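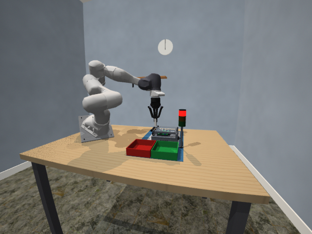 berkay_s replied:
I would not do the cake part before the family part. We did it in that order for our daughter and after the cake she was sticky, tired and angry, and the family pictures show it very clearly. If you have only one hour in the studio, please start with the clean clothes.

LamaiW wrote:
Thank you, Berkay. I am the one who opened this thread, so let me repeat my situation for those who come in on page 2. Our son turns one in March. The studio in Zarnham offers a session on Sunday at 10 in the morning, with the birthday cake at the end or at the beginning, as we like. The package has 20 edited pictures and the price is 154. My husband thinks this is too much for a baby who does not know what a birthday is. I think we will look at these pictures for a long time.

zuken_mom replied:
154 with the cake or without?

LamaiW wrote:
Without. The cake is from Leblanc and we pay it separately. They make a small one with less sugar if you tell them a week before.

zuken_mom replied:
Then I am with your husband, sorry. We took ours at home by the big window, with a bed sheet behind, and my sister held the phone. My favorite picture of all is from that morning. A studio is nice but a baby of this age is afraid of the lamps and of the new person. Mine cried in the studio at six months and we paid for pictures of crying.

berkay_s replied:
I don't agree with this. A photographer who works with babies every week knows how to wait. Ours sat on the floor with a spoon and played for a while before she took even one picture. My own pictures at home are all a little blurred, and I am in none of them, and this I regret. If the family does not have a sister with a steady hand, the studio is worth the money.

zuken_mom replied:
OK, the point about being in the pictures is a fair one. I am also in very few. 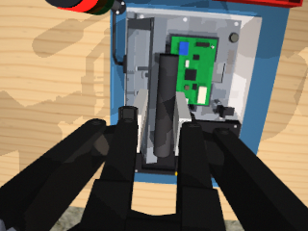
hannelore77 asked:
How long before the session should he have his nap?
LamaiW answered:
The studio told us he should wake up one hour before, so he has time to eat something and be in a good mood.

hannelore77 wrote:
Good. I ask because we made this mistake. Our session was at 2 in the afternoon, exactly when she sleeps, and they could not move it. Also bring a second set of clothes, even if you are sure you don't need it. And for the first clothes, nothing new that he has never worn. The collar was scratching my daughter and she was pulling at it in half of the pictures.

LamaiW wrote:
I did not think about the collar. I have a white shirt for him that is still with the label on. I will wash it and let him wear it this week.

pram_and_pine replied:
Does anybody know the other studio, Sustalow, next to the post office? They were cheaper when I asked, but you get only 14 pictures and you cannot choose them by yourself. The photographer chooses. For me this was strange, but my friend was happy with it because she can never decide.

berkay_s replied:
I would want to choose. The photographer looks at the light, and the grandmother looks at the face. We took one picture where my daughter is not even looking at the camera, and this is the one my mother has on her wall.

zuken_mom replied:
Ask also if you get the files or only the prints. In my case the files were extra and I learned it at the end, when I was already standing at the desk.

LamaiW wrote:
I called them now. The files are included, and we have to pick within two weeks. So I booked it, family pictures first and cake last, as Berkay said. My husband agreed with the condition that he does not have to wear a tie.

Lamai Wongsuwan

hannelore77 wrote:
Have a nice day with him! Bring wet wipes, the studio ones were finished when we came.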